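Inicio | Quiénes somos | Plataforma | Investigación | Empleo | Contacto

Quiénes somos

Tivora desarrolla software de control, percepción y planificación para sistemas robóticos de dos brazos. La empresa nació en el seno de un grupo universitario de control no lineal y mantiene desde entonces una plantilla mayoritariamente técnica. En la actualidad la integran 40 personas, repartidas entre la sede central y la oficina de integración de Haslinger.

Nuestros clientes son fabricantes de maquinaria, centros de investigación y empresas de envasado que necesitan manipular piezas flexibles: láminas, bolsas, papeles técnicos, tejidos ligeros. Se trata de materiales que cambian de forma al sujetarlos y para los que una trayectoria programada de antemano resulta insuficiente.

Origen de la empresa

El primer producto de la casa fue un planificador de movimientos para brazos individuales, concebido por Damian Zürcher durante su etapa doctoral. El código se reescribió por completo en dos ocasiones. La segunda reescritura dio lugar a Karkard, el núcleo de planificación que se distribuye hoy y que calcula de forma conjunta los movimientos de ambos brazos, con comprobación de colisiones entre ellos y con el entorno.

La incorporación de Duygu Gündoğdu como directora de Percepción amplió el alcance de la compañía. Bajo su responsabilidad se creó Butum, la biblioteca que estima la forma y la posición de objetos deformables a partir de imágenes de cámara fija y entrega dicha estimación al planificador en cada ciclo de control.

Áreas de trabajo

Control. El equipo mantiene los controladores de posición y de fuerza, así como la capa de comunicación con los accionamientos. Se ocupa asimismo de la sincronización entre brazos, aspecto determinante cuando los dos sujetan el mismo objeto y un desfase de pocos milisegundos se traduce en tensión sobre el material.

Percepción. Comprende la calibración de cámaras, la segmentación y el seguimiento de objetos. El área dispone de un catálogo interno de 505 materiales de ensayo, clasificados por rigidez, espesor y transparencia. Los materiales translúcidos constituyen una línea de trabajo propia, dada la dificultad de delimitar sus bordes sobre superficies claras.

Planificación. Desarrolla Karkard y los módulos de secuenciación de tareas, entre ellos el reparto de operaciones entre brazos, el cambio de agarre y la recuperación tras un fallo.

Herramientas. Agrupa el simulador, el visor de registros y el sistema de integración continua. Toda modificación del núcleo se somete a una batería de 978 pruebas en simulación antes de su ensayo en celda física.

Trabajo en celda

Las versiones candidatas se validan sobre celdas de sobremesa con dos brazos enfrentados en un mismo raíl. Los ensayos con láminas plegadas exigen que ambas pinzas mantengan la pieza en el centro de la mesa mientras el planificador conserva la distancia de seguridad entre muñecas. Cada sesión queda registrada con su configuración, la versión exacta del software y las observaciones del ingeniero responsable. 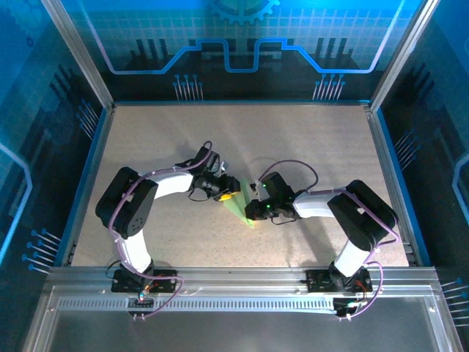
Calidad y publicación de versiones

Tivora publica dos versiones principales al año. La documentación técnica se edita en español, inglés y alemán, y cada versión recibe correcciones durante 36 meses. Los cambios de interfaz se anuncian con una versión de antelación y van acompañados de una guía de migración.

Los fallos que afectan a la seguridad del movimiento se notifican por escrito a todos los titulares de licencia, con independencia del contrato de mantenimiento suscrito.

Colaboración y formación

La empresa acoge cada año a estudiantes de máster y doctorado, que se incorporan en septiembre a una de las cuatro áreas técnicas. Los trabajos se dirigen conjuntamente con la universidad de procedencia y, salvo acuerdo de confidencialidad con terceros, sus resultados pueden publicarse. Hasta la fecha se han defendido 76 trabajos académicos realizados total o parcialmente en nuestras instalaciones.

Dirección

Damian Zürcher, director general y responsable de Planificación
Duygu Gündoğdu, directora de Percepción

Las solicitudes de visita a las instalaciones y las consultas sobre licencias académicas se tramitan mediante el formulario de la sección Contacto.

Última actualización: 20 de octubre de 2022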